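From: Mwajuma Mfinanga
To: Flandby Household list
Date: September 10, 2024
Subject: Re: Bin labels and the "everything gets a home" method

> I switched our whole house over to the Urio system in April and I can't
> say enough good things. Every item has one box, every box has one label,
> and the book says a family gets back 43 minutes a day. We have 292 items
> on the master sheet so far. I really think the list should adopt it as
> the standard advice for new members instead of the old Cavdale handout.

I read the book too, and I'd like to slow this down before we tell new people it's the answer.

First, the 43 minutes. I went looking for where that comes from. Chapter 2 points to the appendix, and the appendix points to a survey of people who had already paid for the course. They were asked how much time they felt they had saved. Nobody held a watch. People who have just spent a weekend labeling their closets are going to feel they saved something, or they'd have to admit they lost a weekend.

Second, the master sheet. 292 items is a lot of typing, and somebody has to keep it up to date. What happens when a kid outgrows the rain boots? Do you take the line out that night? I kept a sheet like that when we lived in Vellelar. It was right for three weeks. After that I was looking things up in it, not finding them, and then searching the house anyway.

Third, I don't see what was wrong with the Cavdale handout. It's one page. It says put things near where you use them and don't buy containers until you know what's going in them. I've yet to hear anyone here say they tried that and it failed. What I hear is that it's old.

Where I do agree with the book is on open boxes. Lids are where these plans go to die at my place. If I have to lift something off, the sock goes on top of the lid and stays there. So if people want to try a piece of this, here is what I'd suggest, and it costs next to nothing:

1. Pick one kind of thing that gets left around. Small soft stuff is a good start.

2. Give it one open box, no lid and no label, and leave the box out on a table where everybody walks by.

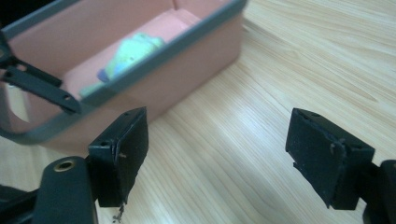
3. Leave it alone for a month. If things are landing in it, fine, do a second one. If they aren't, move the box before you go blaming the family.

4. Skip the sheet. If you can't remember what's in an open box, look in it.

As for making Urio the standard advice, I'd vote no for now. The starter set is 280 dollars, and I don't want the first thing a new member hears from us to be a shopping list. If you still like it next April, write to us again and tell us how many lines on that sheet are still true. I'd change my mind for that.

Mwajuma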